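2019-02-16

Laundry/sorting notes, Oravec costume lot. Matěj out till noon so only me and the white table.

Lot came in as one bag, 27 pieces on the sheet. Sheet is from April and I don't trust it. Tipped the lot out at the left end, plan was reds first, then whites, then whatever has a strap on it. Did not go like that. Everything is wound round everything else, sleeves through neck holes etc.

Weighed bag before opening: 5 kg and a bit, scale needs a new battery. Skorora bag tag no. 569, copied it to the sheet.

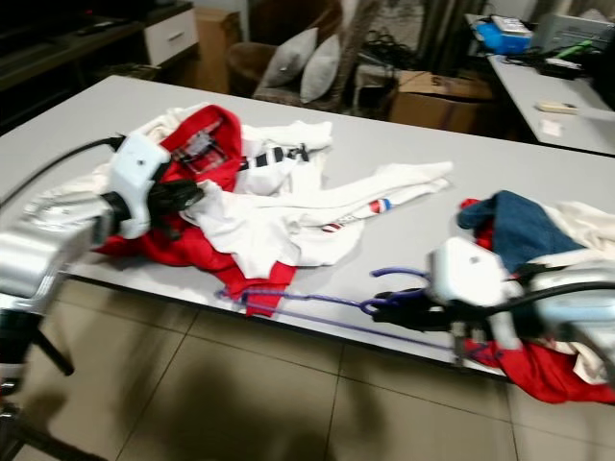 White table, start of untangling. Red piece and the striped-trim white one still knotted up, purple strap pulled out toward the red.

Notes to self on the whites: keep the one with the small red/white/blue patch by the cuff OUT of the hot wash. Stripes next to red cloth = pink stripes, we did that once with the Clarnesov shirts and Abundio Hinojosa still brings it up. Cold, short cycle, color catcher. Spin at 700 max.

Red: wash alone. Plaid-ish tag near the collar, read it properly before it goes in and write down what it says. If it's only a maker's tag then treat as unknown, cold.

Purple strap: not on the sheet at all. Belongs to a bag?? Ask Matěj. Into a mesh pouch for now or it'll wrap the drum like last time.

Order for the afternoon
- get sleeves right side out before sorting, not after
- pin the pairs
- stains marked w/ thread, no tape (tape left gum on teh Eremex jackets)
- right end of table is the second heap, do that last

Detergent low, one more load maybe. Matěj Štefanec has the key to the supply closet, get it off him before he leaves agian.

Sheet count still open. Will initial when both heaps are done.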